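Unit 6: Looking after the two-armed cell (simulated)

People are sometimes surprised that a simulated robot needs maintenance. It has no grease, no worn cables and no coffee in the control cabinet, yet it still manages to be broken most Sunday evenings, shortly before work is due.

Before you start

Load the Trirari cell from the course folder, with the Sesel room around it. Leave the marble alone. Students have spent whole afternoons improving the decor and then handed in a robot that could not close its hand.

Routine checks

1. Reset both arms and let the physics settle for 2000 steps. Arms that are still twitching after that have bad joint gains – go back to Unit 4.

2. Open and close each gripper on nothing. If a finger sticks, look for overlapping collision shapes before you blame the software.

3. Load the shield and check each gripper's pose against it separately. One arm can be nicely placed while the other is off by a palm's width, and the log will call both of them "ready". Look at the fingers by the pointed tip: they are open and have hold of nothing, whatever the log thinks. 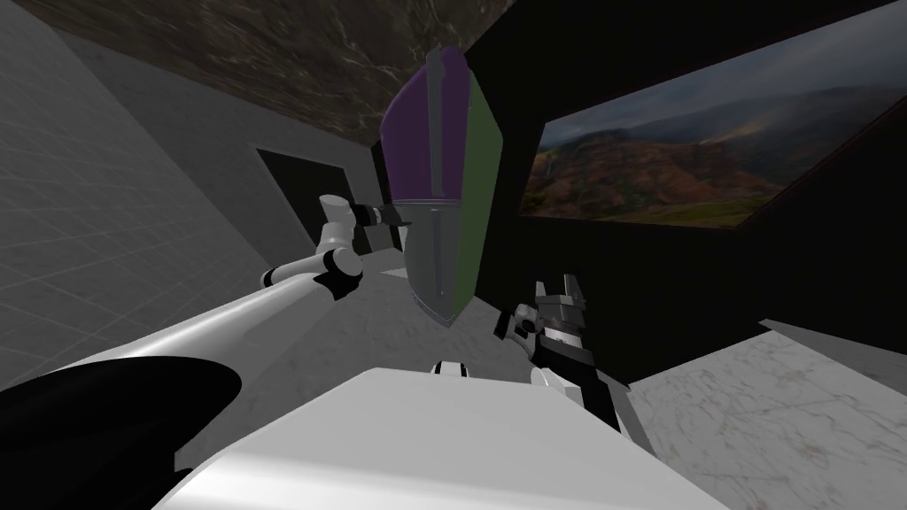
4. Correct the grasp target in the object file, never by nudging the arm until it looks right. Nudges vanish at the next reset.

5. Save the cell under a new name. Allell has a folder of 41 files called "final", and we don't need another.

Hand in the log and your corrected object file.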